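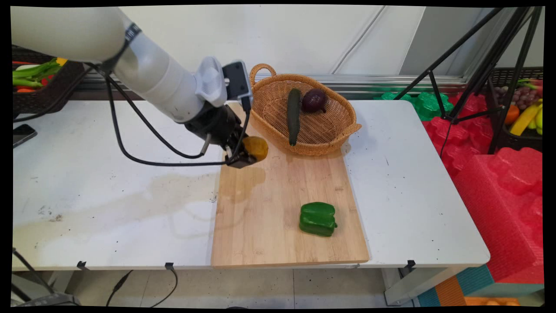 Food and Household Objects Group, Langat Building

Tisum Produce Table - README

Last edited March 2024
Maintained by Zyanya Olvera and Gumaro Villaseñor

What this is

Tisum is a set of written records of fruit and vegetables laid out on a kitchen-style table. Each record says what was on the table, what it was sitting on or in, and which way it was lying. The records are in plain CSV and were typed by people who were looking at the table.

There are 347 records in this release. They use 59 item names. Of the 347 records, 242 have at least one item in a basket, and the rest have items only on the board or on the bare tabletop.

The set started as a shopping and storage list. Melquiades Ochoa kept it so that we would stop buying bell peppers when we already had bell peppers. After a while people began adding where things had been put down, then which way up, and it was easier to clean that up and share it than to keep two lists.

What's in the folder

records.csv - one row per layout
items.csv - the item names, with the other names people have used for them
containers.csv - the baskets and boards
places.csv - the place words and what each one means
changes.txt - what changed between releases
README - this file

The files are UTF-8 with commas between fields. Text that has a comma in it is in double quotes. An empty field means that no one wrote anything down. It does not mean "none". If a basket had nothing in it, the row says "empty".

The table

All the records come from the same white table. The top is scuffed and has a large brownish stain left of center, plus small dark specks here and there. The stain has been scrubbed more than once and we have given up on it. It is handy in one way, as people use it to say where something is ("right of the stain"), and you will find it in the notes column for that reason. It is not an item and has no entry in items.csv.

Phones, clips, cables and stands are not recorded. A phone lying on the table is left out of the row even when it was there for the whole layout.

The board

The usual board is light bamboo with the strips of the grain showing. It goes on the right half of the table with its long edge running from back to front. In containers.csv it is board_bamboo. There is a second, darker board, board_dark, which was used in the early records and then went home with somebody.

An item is "on board" if it is resting on the board itself. An item in a basket that is standing on the board is "in basket", and the basket is "on board". We got this wrong in the first release and counted the basket's contents as on the board too. That is fixed now.

The baskets

basket_oval_tan is woven wicker, oval, tan-orange, with a looped handle at one end and a small handle at the other. It is normally at the back of the board. It's the one most people reach for, and it holds a cucumber and an onion side by side without either one rolling out.

basket_black is used for fruit. A common load is purple grapes, bananas, an orange and something green. The green fruit gets whatever name the person typing gave it, so check items.csv before you trust it.

basket_dark_woven is used for leafy and long things. Leeks and scallions both go in there, and they are hard to tell apart once they are bunched up. See the section on names.

Fruit and leafy baskets that are kept off to the side of the table are listed in the column called nearby, and their contents are listed only if the person could see them well enough to say. Please don't treat nearby as complete.

Columns in records.csv

record_id - a number, no meaning beyond the order of typing
typed_by - initials
surface - board_bamboo, board_dark or table
item - name from items.csv
place - word from places.csv
lying - side, upright, lengthwise, crosswise or blank
stem_points - left, right, front, back, up or blank
container - name from containers.csv, or blank
state - resting or lifted
nearby - free text
notes - free text

When a layout has several items, the item fields hold a list with semicolons between entries, in the same order across all of the columns. So the second entry in item goes with the second entry in lying. If an entry is blank the semicolon is still there.

"Lifted" means the item was not touching the board, the table or a basket when the row was typed. Its place is then given as the spot underneath it, with the word "over" in front. A round yellow-orange item held above the corner of the board is "over board corner".

A sample layout in words

A green bell pepper on its side near the lower middle of the board, stem to the right. The oval tan basket at the back of the board, with a long dark green cucumber and a deep purple red onion in it, the onion to the right of the cucumber. A round yellow-orange item lifted over the corner of the board. The leafy basket and the fruit basket nearby.

In the record that comes out as:

item: bell_pepper_green; cucumber; onion_red; round_yellow_orange
lying: side; lengthwise; ; 
stem_points: right; ; ; 
container: ; basket_oval_tan; basket_oval_tan; 
state: resting; resting; resting; lifted

Left and right are always as seen by a person facing the table from the front edge. The front edge is the side away from the wall.

Names

We use the name a person would use at the store. "Bell pepper", and not "capsicum". "Scallion", and not "green onion", although both turn up in notes. Color is part of the name only where the same thing comes in more than one color, so we have bell_pepper_green and onion_red but plain cucumber.

Some names are loose on purpose:

round_yellow_orange - a small round squash or a piece of fruit, when the person typing wasn't sure which. Baiba Priedītis went back over these and changed the ones she could settle. The others stay as they are. Please don't map them all to squash.

leafy_bunch - leeks, scallions or similar, in a bunch. Used when the roots and the lower ends are hidden.

green_fruit - usually in the black basket. Lime, pear and apple have all been typed here.

Parts of an item are not recorded as items. A dried root tail on an onion goes in the notes if anybody thought it worth typing. Stems are covered by stem_points and nothing else.

Checking

Teodoro Arriaga retyped 100 of the records without looking at the first version, and then the two were compared. Item names for things on the board matched well. The nearby column was the worst, mostly from one person naming the fruit basket's contents and the other writing "fruit". Stem direction was swapped in some early rows where the person had been standing at the wrong side of the table. Those rows have been corrected, and the corrections are in changes.txt.

The rest of the records have been read over once for typing mistakes and nothing more.

Known problems

Onions are over-represented. They keep, so they were always there. Grapes and soft fruit are mostly in nearby and hardly ever on the board.

"Lengthwise" was used in two ways before the places file was written. In the older rows it can mean along the basket or along the board. From record_id 59 on it means running from the front of the table toward the back.

There are no sizes or weights. We are asked for weights fairly often. The kitchen scale from Dirken was never reliable enough to be worth writing down.

Produce goes soft or gets taken home and is replaced. Two rows that both say cucumber may not be the same cucumber, and there is no column that will tell you.

Good and bad uses

The records are fine for working on place words, for testing a parser on short lists, for making up shopping or put-away lists, or for teaching somebody how to keep a table log. They are a poor guide to what is in season or what people eat. Nothing here was bought with that in mind.

Adding records

Stand at the front edge. Type what is on the board first, then what is in the basket, then anything lifted, then nearby. Use the names in items.csv. If the name you need isn't there, type it in notes and leave a line in changes.txt, and Gumaro will add it at the next tidy-up.

Don't move an item so that it is easier to describe. If you can't tell what something is, use one of the loose names.

Please send new rows as a separate file. Two people editing records.csv at once is how we lost the eggplants.

Credit

If you use the set, please name it as Tisum Produce Table, Food and Household Objects Group. The oval basket and the bamboo board came from Clomedwood, and we have no spare of either.

Questions go to Zyanya Olvera. Corrections to single rows are welcome - send the record_id and the column.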